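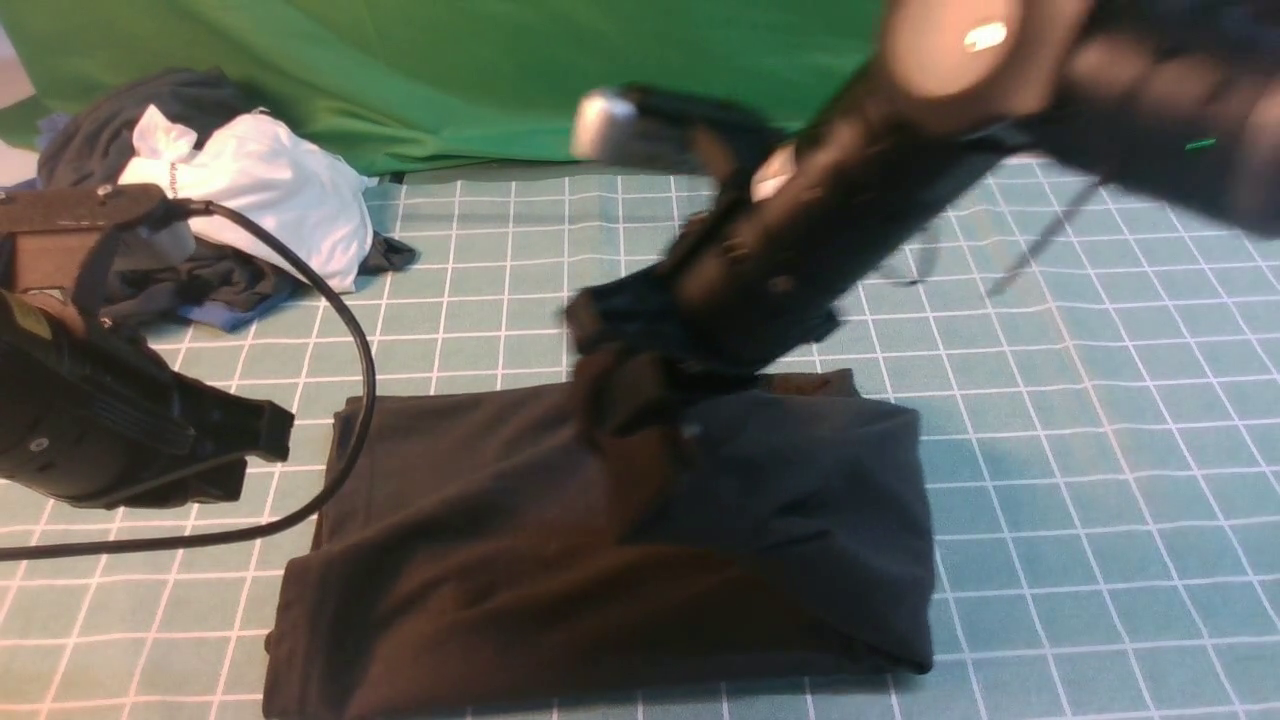
Sturkbridge, December

Folding by remote control, second table. Renato on the leader arms in the morning, me after lunch, Tsion keeping the sheet. Black clothes only today, because the policy trained on the mixed set does worst on them and Angelica wants to know if more demos fix it or if we have a lighting problem.

The pinch is still the hard part. Coming down on a folded black garment, it is easy to take two layers when you wanted one, and on the monitor the creases all run together. Renato goes in slowly and lifts a small ridge before he commits. I tend to grab and then correct, and the corrections end up in the data. Tsion marked mine with a C so we can train with and without them.

Follower lag felt worse than on Wednesday. Reynaldo looked at the log and found the gripper current limit at 800, left over from the Tondov tests. He put it back to 309 and the fingers stopped biting so hard. The lag did not change. He thinks it is the hub and will swap it when the Vulwood one arrives.

Long pieces need both arms, and there the trouble is timing. If one hand pulls before the other has closed, the cloth slides and the fold line goes off at an angle. What worked for me was to close both grippers, wait a beat, then move them together. The wait shows up as a flat spot in the joint plots — leave it in, Dymphna's trimming script cuts anything still for longer than 2 seconds and these are shorter.

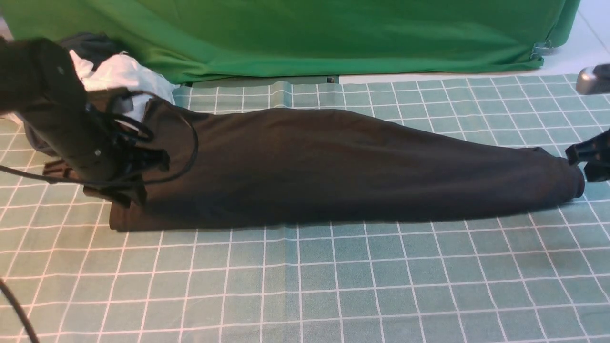 Should a demo be thrown out if the operator drops the cloth and picks it up again?
Keep it if the pickup is clean and the fold gets finished, and write "regrasp" in the notes column.

Episodes 4 and up use the new start pose. The earlier ones have the elbows too high and should go in a separate folder.

To do: recalibrate the left leader wrist, it reads a little off at the end of its travel. Ask Rutkowska about spare finger pads. Angelica to run the replay check on Renato's set before we add mine. Mat grid to be used for start positions from now on, write down the square for the near left corner of the garment.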